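Pratlow Clothing Swap — Planning Meeting, 2022-07-27

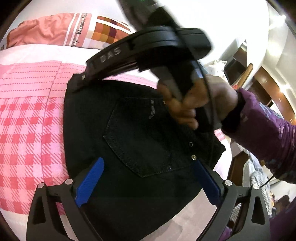
Black jeans laid out on a bed, back pocket up.

Present: Simin Azimi (chair), Gaurav Semwal, Kalliopi Vidmar, Stojan Janevski (notes)
Apologies: Gediminas Priedītis

Simin welcomed everyone and thanked Kalliopi for the plum cake, which went quickly. The notes from last time were agreed, with one spelling put right.

Hall. Gaurav has spoken to Cindberg and we can have the big room for the August swap, with 12 rails and the long mirror thrown in. We all felt this was very kind of them, and Simin will write a proper thank-you card.

Flyers. We had a long and good-natured talk about whether 1000 is too many. Kalliopi reminded us how fast they went in spring — so 1000 it is.

Drop-off. Clean clothes only, please, and pockets emptied. Limit of 30 pieces per household. Jeans to be sorted by waist size this time, as the mixed pile wore everybody out.

Gediminas to be asked about the tea urn.

Next meeting in August, at Simin's.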